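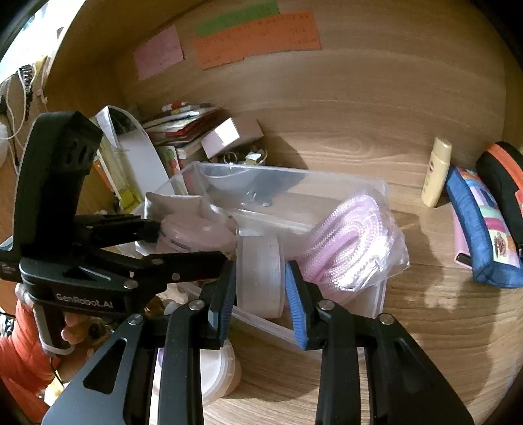
Desk and Stationery Storage

Frequently Asked Questions

The following answers apply to all shared and assigned desks in the Skendlow Study Center. They were last revised on July 4, 2023.

What may I keep in a clear storage box?
Small supplies in regular use: tape, cord, clips, glue, spare lids and similar items. A roll of tape may stand upright if the lid still closes over it. Food, liquids and batteries may not be stored in the boxes.

Do I have to use a clear box?
Yes, on shared desks. Members at assigned desks may use any container that fits on the desk surface. Clear plastic boxes with transparent lids are lent at the Larcombe Desk on the ground floor. Each member may borrow up to three.

How should rope, cord or ribbon be stored?
Coil it and place it in a clear bag before it goes into the box. A pink braided rope kept this way is shown at the top of the page. Cord left uncoiled tangles with other supplies and may be removed by staff.

Where do loose container lids go?
Stack lids of the same size together. If they do not fit in the box, they may remain on the desk in a single stack during the day. They must be put away at closing time.

May I leave notebooks and booklets on the desk?
Notebooks may be stacked against the back panel of an assigned desk. On shared desks they must be taken home or placed in a locker. The two rows of lockers in the Grutia Wing are open to all members, and no reservation is required.

Are sticky notes permitted on the wooden panels?
Yes. Notes may be attached to the panel at the back of the desk. Tape, pins and putty may not be used on the wood. Members are asked not to write passwords, account numbers or telephone numbers on notes that others can read.

What about keys and small personal items?
The Center does not accept responsibility for keys, trinkets or other personal items left on a desk. Items found after closing are taken to the Larcombe Desk and held until the end of the following month.

How do I label my box?
Write your member number on a paper label and attach it to the short side of the box. Labels on the lid are not accepted, as lids are often exchanged by mistake.

When are the desks cleared?
All 148 desks are cleared and wiped down once a year, in February. Notice is posted in the Brynjólfsdóttir Reading Room two weeks in advance. Boxes without a label are emptied at that time and returned to stock.

What should I do if a box or lid is cracked?
Return both parts to the Larcombe Desk. There is no charge for ordinary wear.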